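About > Who we are > The club

Posted 5th September by Beatrice Bakilana

Who we are

Rewriting this page between shifts, so bear with me. The old one still said we met at the school gates and we haven't for ages.

Surndale Trail Runners. Small club, hilly valley, muddy shoes. We run off-road mostly, fells and bridleways and the old quarry track, and a bit of tarmac when the clocks go back and the moor's too dark to be sensible. Distances from a gentle 6 miles up to whatever Valter has talked people into.

How it started. Clementina Rocha and Américo Bragança had both entered the same 50-miler, neither knew the other, both got lost at the same stile. Finished together in the dark, swapped numbers, started going out on Tuesday evenings. Other people tagged along. Eight of us by the first winter. Then somebody wanted a vest, and you can't really have a vest without a club, so there was a club.

We've 112 members now. Not all of them turn up at once, thank goodness, the car park wouldn't take it.

What we do in a week

Tuesday is the club run. Three groups, steady, middling and quick, all leave from the Azevedo café at the bottom of the hill. They open late for us and do a very good bean stew. Steady group always has a back marker and never leaves anyone. If you've done a couch to 5k you'll cope with steady. If you haven't, come anyway and we'll walk the ups. Everyone walks the ups.

Hill session midweek, led by Valter Cordeiro. Short, horrible, over in under an hour. Bring a layer for afterwards, you get cold fast standing about moaning.

Long run at the weekend. Route goes on the noticeboard and the email list a few days before. Anything over 15 miles you need your own food, water, a map and a proper jacket. We do check. Sorry but we do, there was a very wet evening on Curkovau Edge a while back and we learned from it.

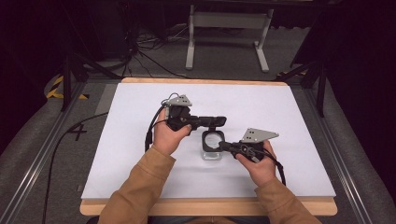
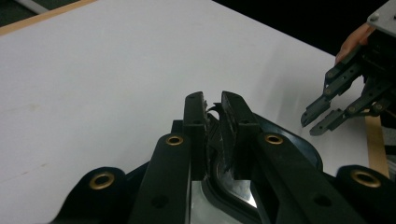

Kit is the thing new people ask about most and the answer is you need far less than the shops say. Shoes with some grip. That's the big one. Doesn't have to be this year's pair, mine are two colours now and neither is the one I bought. Go for a sole with a bit of bite to it, something dark and slightly rough like the inside face of the right-hand finger in the second photo, and change them when it's worn smooth. Then a waterproof with taped seams, a head torch from autumn on, and socks you don't mind throwing away. Club vests are dark green with a cream band, ask Mireille for sizes, they come up small.

Who runs it

Clementina is chair. Still does the big stuff, 50k and up, and still gets lost at stiles. Ask her about heat. She did a race in a heatwave two summers ago and her account of the last climb takes longer than the climb did.

Mireille Issa does membership, vests, and the first-aid kits. Physio by trade. Please don't show her your knee at the café while people are eating.

Valter, hills. Also the training plans, which he'll write for anyone who asks nicely and then tells him the truth about what they've actualy been doing.

Américo looks after routes and the race. More on that next.

Me, this page, the results, and the emails you don't reply to.

Our race

The Salesier Round. First held as a bit of a dare, now the main thing in our year. Every April. 31 kilometres, one enormous climb, two quite large ones, and a river crossing that's ankle deep or thigh deep depending on the week before. Limit of 200 runners and we stick to it, the paths at the top are narrow and the farmer has been very decent to us. Entries go quick. Club members get a week's head start but you have to either run it or marshal it, can't do neither.

Prizes are cake. First home in each age group picks first. There's a prize for last as well and it's often the better cake.

Money left over goes on path repairs and on paying for juniors' race entries.

Juniors

From age 8, Saturday mornings on the rec, an hour. Games mainly, some hills, a lot of shouting. A parent or carer stays for the under 11s. We'd like more coaches for this one, if you can spare one Saturday in four we'll put you through the course.

Joining

Come to six runs before you pay anything. If you still like us after that fill in the form, Mireille has them, or there's one behind the counter at the café. Students and over 65s half price. Second claim members welcome. Dogs welcome on steady and the long run if they're good on a lead round sheep, not on hills night, too many legs.

No minimum pace for anybody. People have asked me to put that in writing so there it is.

Questions to me, or just turn up. Tuesday, café, look for the green vests and somebody tying a lace. If it's snowing we probaby still go, but check the email list first.

Recent

Salesier Round: marshals wanted for the river
Autumn long run routes, first draft
Head torches, what we use and what broke
Juniors back on the rec
Lost property from the café (three left gloves)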